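Looking after one robot: notes for the Tornville evening
Speaker: Uldis Rebane

Slide 1. Say hello, thank them for coming out, and wait for the people at the back to find a chair. Then straight on to the hand, as it's what most of them came for.

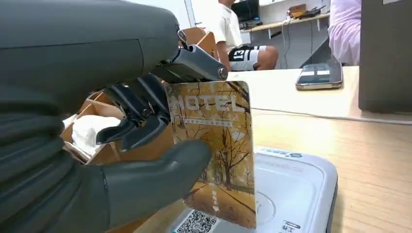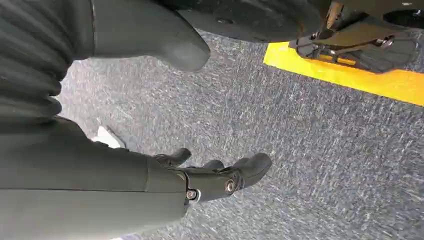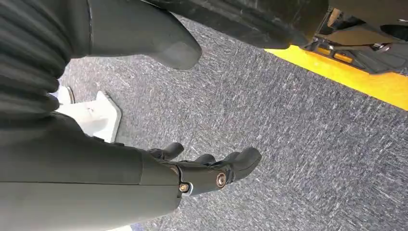

Photos: Uldis Rebane / Liltwood workshop

Leave those up for a while and let people have a good look. The first one is the card job, with the key card held between the finger links and the thumb, just over the reader. Lovely task, and a rotten one to set up! The thumb has to meet the fingers squarely or the card twists, and you'll spend a whole afternoon blaming the reader (I did).

The other two are down over the carpet. Point out the fastenings at the wrist and knuckles. I go round those every 6 days with the hex key, by hand, never a power driver, and I stop at snug. Marulanda, our older machine, lost a thread that way and I've not forgiven myself.

Then the ribbed sleeve. Wipe between the folds with a barely damp cloth, and look for splits while you're in there. Carpet fluff gets everywhere, bless it.

Story about Flinda, if there's time: the finger that went stiff at 367 cycles, when I'd been promising everybody 3000. A bit of grit in the joint. Out it came, clean, refit, run the hand open and closed slowly with nothing in it, and only then give it a card.

Bring the logbook to pass round. First entry is 4 Jan 2021, awful handwriting.

Questions, then tea. Ask who'd like to come to the July session and get a sheet going round.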